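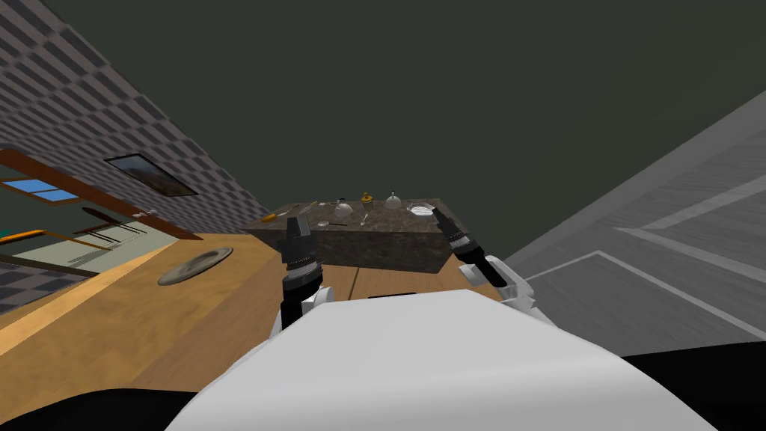 ## Rapport de projet : choisir le bras avant de choisir le geste

Notre projet est parti d'une question un peu naïve, posée un lundi dans la salle de simulation : quand un robot à deux bras doit saisir un objet sur un îlot de cuisine, comment décide-t-il lequel des deux bras envoyer ? Dans les travaux que nous avions lus en cours, cette décision était presque toujours fixée d'avance, et nous avions envie de voir ce que l'on gagnait à la laisser au robot lui-même.

Nous avons travaillé entièrement en simulation, avec l'environnement Plustell, que le laboratoire Zalasow met gentiment à la disposition des étudiants (merci encore pour les heures de calcul, nous avons été gourmands !). La cuisine est garnie de petits objets, couverts, verrerie, vaisselle, dont la disposition est tirée au sort avant chaque essai. Nous tenions beaucoup à ce tirage, parce que notre tout premier modèle, entraîné sur une disposition unique, avait simplement appris des positions par cœur, et nous avons mis du temps à nous en apercevoir.

### Méthode

Notre méthode, que nous avons baptisée Bonsu d'après le nom du dossier où elle a vu le jour, se déroule en 2 étapes. Un premier réseau, assez petit, reçoit la vue de la tête et attribue un score à chaque bras pour l'objet demandé. Un second réseau produit ensuite la trajectoire du bras retenu, pendant que l'autre reste en position d'attente. La méthode de référence, Grorham, fait tout d'un seul bloc et commande les deux bras en permanence.
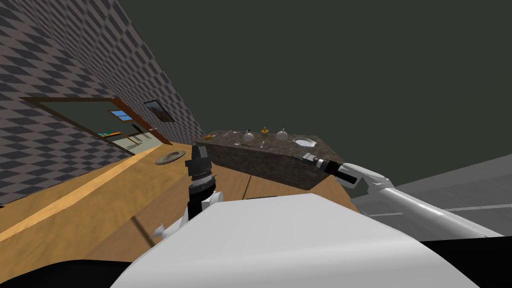

*Figure 2. Vue de la tête : les deux bras du robot et l'îlot garni d'objets.*

Nous avons généré 300 démonstrations, réparties sur 8 types d'objets, puis entraîné chaque méthode avec 5 graines aléatoires différentes. Un essai est compté comme réussi si l'objet quitte le plan de travail et reste dans la pince jusqu'à la fin de l'épisode. C'est un critère assez sévère, et nous avons longuement hésité à l'assouplir pour les objets plats, avant de décider de garder la même règle pour tout le monde.

### Ce que nous avons observé

Le résultat qui nous a fait le plus plaisir concerne les hésitations. Avec Grorham, les deux bras partaient souvent ensemble vers le même objet, se gênaient, puis reculaient. Avec Bonsu, ce comportement disparaît presque complètement, et les épisodes sont nettement plus courts.

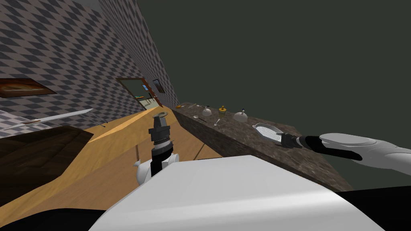 Le choix du bras dépend de la position de l'objet, mais aussi de la place qui reste autour de lui, et c'est là que notre réseau de score nous a agréablement surpris. Nous pensions qu'il se contenterait de comparer deux distances. Pour un objet comme la râpe ovale, posée à plat tout près de la pince droite, la décision est facile et les deux méthodes s'accordent. Le petit pot jaune, avec une cloche de chaque côté, demande davantage : il faut trouver un passage pour les doigts, et le score tient compte de cet encombrement alors que nous ne lui avions rien indiqué de tel.

Les objets fins restent notre point faible. Les cuillères, en particulier, obligent la pince à descendre très près du granit, et une petite erreur de hauteur suffit à faire échouer la prise. Nous avons donc ajouté à l'entrée du second réseau la vue rapprochée de la pince, ce qui améliore les dernières phases de l'approche. Cette vue a toutefois un défaut que nous avions sous-estimé : dès que le poignet s'oriente ailleurs que vers les objets, elle n'apporte presque plus d'information utile.
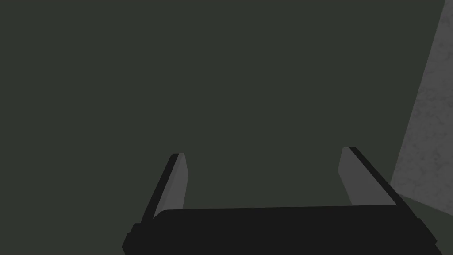 *Figure 4. Vue rapprochée : pince ouverte, aucun objet entre les doigts.*

### Limites et suite

Nous n'avons rien testé sur un robot physique, et nous restons donc prudents sur la portée de ces résultats. Il nous manque aussi une étude sérieuse des cas où les deux bras devraient coopérer, par exemple pour tenir un récipient d'une main et soulever son couvercle de l'autre. Bonsu, dans sa forme actuelle, en est incapable par construction. Le groupe qui reprendra le sujet en septembre trouvera les scripts de génération et les poids des réseaux dans le dépôt du projet, avec nos notes sur les réglages essayés, y compris ceux qui n'ont rien donné.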